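Setting up the Skerier counter kit for a first pick-and-place run

Skerier sells this kit as ready to work in a home kitchen "in one evening." I took two evenings and part of a third. I paid full price for mine, and nobody at the company has seen this page. What follows is the order I'd do it in now, with the bits of the manual I'd ignore.

What you need before you open the box

A counter at least as deep as a standard cutting board plus a hand's width. A power outlet you won't need for the kettle. A laptop with the setup program already downloaded, as the file is 925 MB and the link in the booklet goes to an old version. Get the one marked 2604 from the support page.

You also need things to pick up. The optional object pack is overpriced. Soft toy fruit from any toy store does the same job, and you can add whatever you already have in the cupboards.

Step 1. Clamp the base

The booklet says hand tight is enough. Mine crept on stone after a dozen moves. Put a piece of rubber shelf liner under the clamp foot, tighten, then push the arm sideways with your palm. If the base shifts at all, start over. Everything later depends on it, and the software has no way of noticing.

Step 2. Update, then restart twice

Install the update with the arm folded. Restart once when it asks and once more when it doesn't. Skip the second restart and the speed setting goes back to the factory value, which is too fast for anything with a mug nearby. I set mine to 18 percent and left it there.

Step 3. Calibrate

The program asks you to touch the tip to four points on the counter. The ad calls this "automatic." You do it by hand, four times, while a progress bar fills.

Take your time on the far left point. Garba Isah, who posts long and slightly grumpy threads on the Tredbridge user forum, found that most bad grasps come from that one, and my results agree with his. Repeat the whole thing if the reported error is higher than 2 mm. In August, with the sun on the counter all afternoon, I had to wait until 7 p.m. to get a clean reading off the glossy surfaces.

Step 4. Lay out the objects

Start with a plate of soft things. Leave it where it is for the whole session and move only what sits on it. Raise it off the counter if you can, because low plates make the arm come in at an awkward angle and it tends to nudge the rim.

Skerier's demo video uses a bare white table, and I think that's a little cheeky for a product with "kitchen" all over the packaging. Try it on a counter with the usual stuff on it. Keep real glass to the back. Give tall items more space than the planner suggests, and don't trust it around anything see-through. Plastic tubs and frosted cups are where mine did worst. 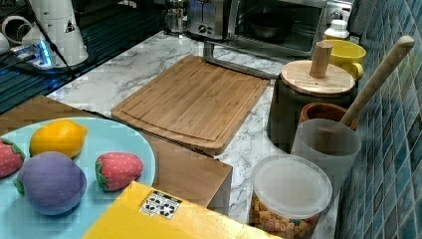 Soft fruit on the plate, cutting board in the middle, toaster at the back and canister on the right.

Step 5. Run one object, then stop

Pick one fruit and set the cutting board as the target. Run it at low speed with your hand near the stop button. If the grasp misses, go back to Step 3 before touching the grip force. The help pages send you to grip force first, and I lost an hour to that.

Once one object works, add a second of a different shape. Two of the same fruit on one plate will confuse the labeling, so name them separately in the object list.

Is it worth the money?

For a patient hobbyist, maybe. The Jiang kit costs less and has better instructions, but a shorter reach. The Rernalum subscription that Skerier pushes at the end of setup adds cloud storage and a few extra routines. I canceled it during the trial and haven't missed it. Check that the cancellation went through, as mine needed a second email.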